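Workplace Automation > Kitting and Parts Presentation

Prillel Two-Arm Kitting Station

The Prillel station is intended for workplaces where small moulded parts are collected from open shelving and placed in trays or bins for the next stage of work. It is supplied by Zuvex as a complete unit, with two arms, a hand at the end of each, and the Idimia scheduling software. The station works from ordinary shelving at its usual height, and existing bins may be kept.

Kitting is repetitive work, and employees who carry it out spend much of a shift reaching, turning and setting down. With the station in place, that part of the job passes to the machine. Employees remain responsible for filling the shelves, checking finished bins and deciding the order in which kits are prepared. At the Grasso assembly site, where the station entered service in February, the kitting team now works in 2 groups. One looks after the shelves and the other inspects completed kits. No posts were removed, and each member of the team received 4 days of training before taking charge of a station.

Employers are asked to consult their staff before installation. Walking routes, break times and the handling of stoppages should be agreed in writing. Any trained employee may stop the station at any time and need not seek permission to do so.

A site survey takes 2 days. Delivery normally follows in over 2 months, depending on the number of part types to be entered in Idimia. Refresher training is included in the service agreement, and printed instructions are provided for each shift.

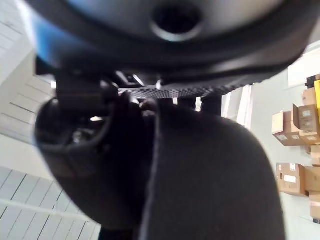
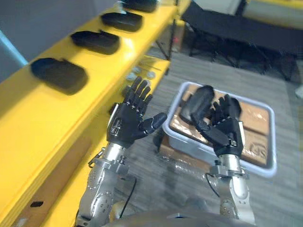
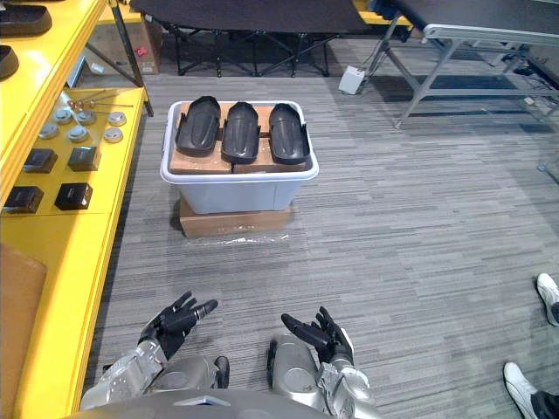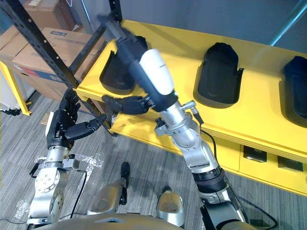 Zuvex Product Information Office
Technical Editor, Workplace Systems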